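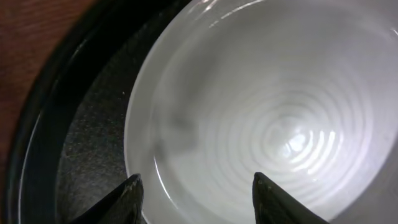

White ribbed bowl on the round tray.

Tea corner and tray check, Gruvudville shared kitchen
Checked by: Halldóra Juhl
Date: March 26, 2023

1. Bowls and cups: chips, cracks, crazing
PASS. I ran a fingertip round every lip and didn't find a single rough spot. I do love the bowl with the rings inside, it's such a pleasure to hold! Please keep using the soft brush on it, as tea settles between the ridges and a flat sponge skates straight over them.

2. Round trays: rim sound, base flat, no wobble
PASS. Lovely and steady on the worktop. The speckled base hides crumbs brilliantly (a bit too brilliantly), so tilt it towards the window when you wipe it.

3. Kettle: flex, lid, limescale
PASS WITH COMMENT. Flex and lid are fine. Scale is building up again, though far less than in February. Descale within 2 weeks, and leave it to stand for 15 minutes before rinsing.

4. Wrappers and bags cleared before hot things go down
ACTION.

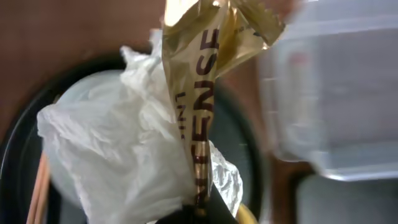
Thin plastic and foil-type wrappers need to be off the tray before anyone sets down a pot or a hot pan. Wooden sticks go in the bin too, points down, or back in the drawer if they're still clean. It takes a moment and makes the whole corner so much nicer to come to.

5. Cloths and tea towels
PASS. Fresh ones on the rail, all smelling wonderful. Thank you, whoever did the Rønning wash!

6. Hob area: nothing within reach of the rings
PASS. The Drivard rack has made a huge difference, I'm thrilled with it.

7. Fire blanket: in place, tapes hanging free
PASS. Please don't hang aprons over it.

8. Shelf brackets (Ototport shelf)
ACTION. 2 screws have worked loose on the left side. Light things only up there until they're tightened.

Open items: 4, 8, and the descaling under 3.
Signed: H. Juhl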